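Sponsorship deal for an amateur golfer: is this normal?

Posted in Golf > Money, Sponsors and Small Tours

Birsen Gökçe

Hi all, long-time reader and I think this is only my second post, so be gentle. My younger brother plays off plus two and has been doing the regional mini-tour events for a couple of seasons. He's still got his day job (he works mornings for a pet supplies wholesaler) and pays for everything himself: entry fees, petrol, cheap hotels, the lot. He's had one decent cheque and a great many weekends where he came home with nothing except a sunburnt neck.

Last month a company called Rorkden got in touch. They sell muscle rubs and heat patches, mostly online, and they want a golfer to be the face of the range. When I heard the offer was 3,000 I was ready to open a bottle of something. Then I read the contract. He has to wear their cap and shirt at every event for two seasons, appear in two adverts, do 24 social media posts a year, and "not endorse, wear or appear alongside any competing or unrelated commercial brand without written consent". The money is in total, by the way. For the two years! Half when he signs, half at the end.

What really bothers me is the advert. They sent a script and he's meant to groan, clutch his back on the first tee, slap the stuff on and then hit it 300 yards. He's never had a bad back in his life. He thinks it's hilarious. I think it'll follow him around for ever, but then I'm his sister and I worry about everything.

He also already helps out with a few bits for work, product pages and so on, and I don't know whether "unrelated commercial brand" would stop him doing that.

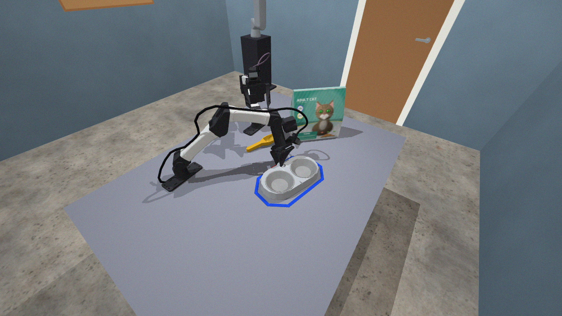

The double bowl

So I suppose what I'd like to know is this. Is 3,000 over two years normal for somebody at his level? Is the exclusivity thing standard or are they trying it on? And would you do the advert? He has to let them know by Monday and he's currently leaning towards yes, mainly because he wants a new driver.

(And before anyone says get an agent, he asked one. The agent didn't ring back.)

Zakhar Romaniuk

Take the money. I played mini-tours for four years and the most anybody ever gave me was a box of gloves in the wrong size. Three grand is three grand. People forget adverts in a week.

Kevser Bozkurt

Right, I'm going to disagree with Zakhar a bit, though I do sympathise about the gloves.

I used to do the sponsor side for a small clothing label called Yuen, which had six or seven golfers on its books at any one time, so I've sat on the other side of that table. I'm not a solicitor and you should get one to read it (lots will look over a short contract for a fixed fee, ask for the price first). But I can tell you how it looks to me.

The amount isn't silly. For a player at that level with no television time, we'd have offered clothing and perhaps a bit towards entries, and been quite pleased with ourselves. So cash is good. What I don't like is how much they want for it. Sit down and add up what he's selling them. Cap, shirt, two adverts and all those posts, and they've bought him out of every other deal for two years on top. I'd want that split up. Let them have the cap and shirt for the season, and pay separately for each advert. If they only want to use the advert online for a few months, it should say so in the contract, otherwise they can be running it when he's fifty.

On the exclusivity, "competing" is perfectly normal and he should expect it. A heat rub company doesn't want him turning up in somebody else's heat rub. "Unrelated" is cheeky. I've seen it before and it generally comes out as soon as you ask. As written, I'd say it could catch the stuff for his employer, and also his clubs, his ball, his shoes and the logo on his bag. Ask them straight out: if he plays with a driver that has the maker's name on it, has he broken the contract? They'll probably laugh and take it out.

For his work, I'd get one line put in naming it. Something like "nothing in this agreement restricts the player's work for his employer, including product pages and publicity". Short and dull is what you're after.

Half at the end is the bit that would keep me awake. Two years is a long time for a small company. We were three months late paying people at one point, and we were the nice ones. I'd ask for quarterly.

As for the groaning, ask for a rewrite. He can say he uses it after a long day of walking, as long as he does use it and it's true. Pretending to have a bad back that gets cured is asking for trouble, and I'd check the advertising rules before he goes anywhere near it. Also it just sounds like a terrible advert.

Birsen Gökçe

Kevser, thank you so much, that's exactly the sort of thing I was hoping for! I read the bit about the driver out to him and he went quite pale. I'll ask for that line about his employer word for word.
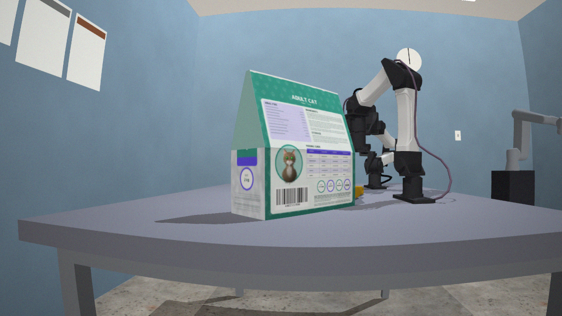 Adult cat food in the house-shaped box

I've also found out from the small print that Rorkden can end it with 34 days' notice and he can't end it at all. Who comes up with 34? Is that usual, that it only goes one way?

Kevser Bozkurt

No, ask for it to go both ways, same number of days. And ask what happens to the second payment if they're the ones who end it. My guess is that it says nothing, in which case he should get paid for whatever part of the time he's done.

Dilek Karabulut

Coming at this as a parent, my daughter is on the women's side of things and had something similar from a drinks firm called Jusa when she was starting out. She signed without reading it, I'm afraid, and I didn't read it either, so no high horse here.

The money was fine and they did pay. What we hadn't reckoned on was the time. Every post had to be approved, and approved meant sent back three times — different cap angle, bottle not showing, could she smile more. She'd be sitting in a car park at nine at night before an early tee time trying to get a picture of a bottle. Her putting went to pieces that spring, though I admit it had been wobbling since January. If I had it over again I'd have a limit on changes put in, one round and then it goes up as it is.

One more thing, and people do forget it. Keep some back for tax. And if he still counts as an amateur for anything, county matches or club championships, he needs to ring his union before he signs. The rules on sponsorship have loosened up a lot but don't rely on me or anyone else on here for what they say now. My daughter had already turned pro so it didn't come up.

Her entry for the Kamititz Open alone was 469, so I do understand why he's tempted. It goes out as fast as it comes in.

On the advert I'm with your brother, I would quite like to see it.

Zakhar Romaniuk

OK fair enough, I hadn't spotted that it was half at the end. I'd still sign it, but get the payment bit changed first. And if they send spare tubes, my knees would be grateful.

Birsen Gökçe

Quick update for anyone who finds this later. He emailed them on Friday with five changes. They've agreed to drop "unrelated", added the line for his employer and made the notice the same for both sides. They won't do quarterly but they'll pay every six months. The advert is "being looked at by the creative team", so we're waiting on that, and he's told them he isn't signing until he's seen the new script. He rang his union too, Dilek, and they're sending him something in writing.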